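3.2 Cup choice at the self-service counters

Counter records were kept at two sites, the Lelley reading room and the ferry waiting room at Lulport, from July until the end of January 2019. Both sites offered free cold water and paid hot drinks from the same counter, and both were supplied by Ekwueme. Staff at each site filled in a sheet at closing time, giving the number of cups taken from stock and the number of reusable mugs handed back. Of the 343 sheets returned, 173 came from Lelley. Sheets with no closing figure were left out of the analysis.

Visitors were also asked to fill in a short card about what they had drunk and why they had picked one kind of cup over another. The wording of the card followed Toma's earlier study at Drenduna, with one question on price removed.
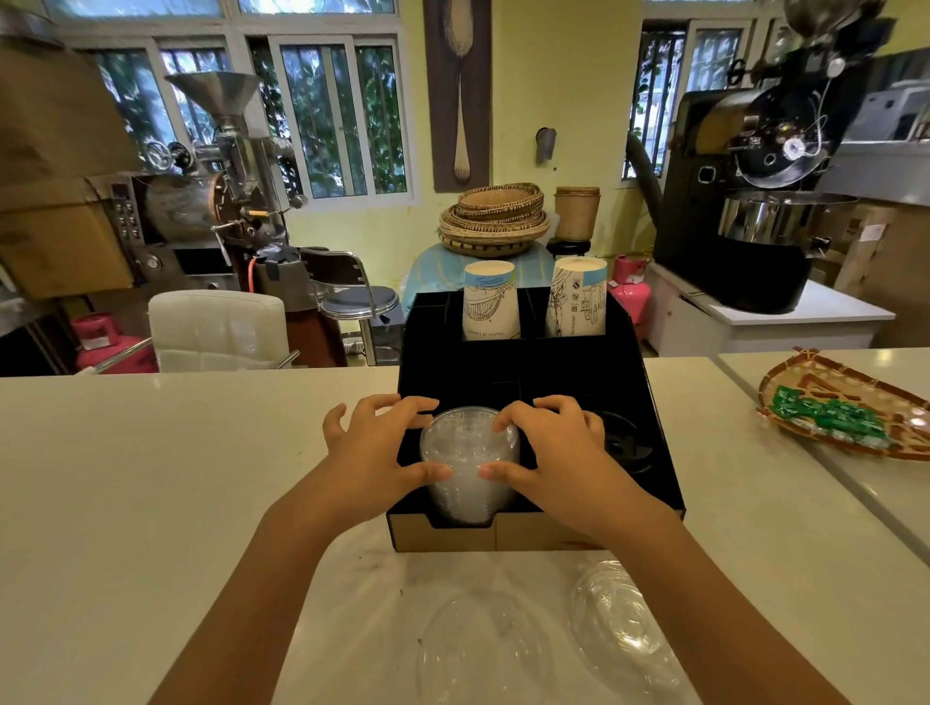 The most common reason given for taking a disposable cup was that the visitor did not know how long they would stay. This was stronger at Lulport, where 37 of the cards mentioned a boat or a bus. At Lelley the usual answer was that mugs had to be carried back to the counter, and several people wrote that they did not like to leave a seat by the window once they had found one.

Price seemed to matter less than we had expected. A small discount for mugs was brought in at Lelley halfway through the period, and 35 cards handed in afterwards mentioned it. Most of these came from people who said they already used a mug (Figure 2).

Figure 2. Clear plastic and printed paper cups in a black counter organiser.

Two limits should be noted. The closing sheets do not separate cups used for water from cups used for hot drinks, and staff at Lulport changed twice during the winter. Ferreira checked the Lulport sheets against the delivery notes and found no large gaps, but small errors in single days cannot be ruled out.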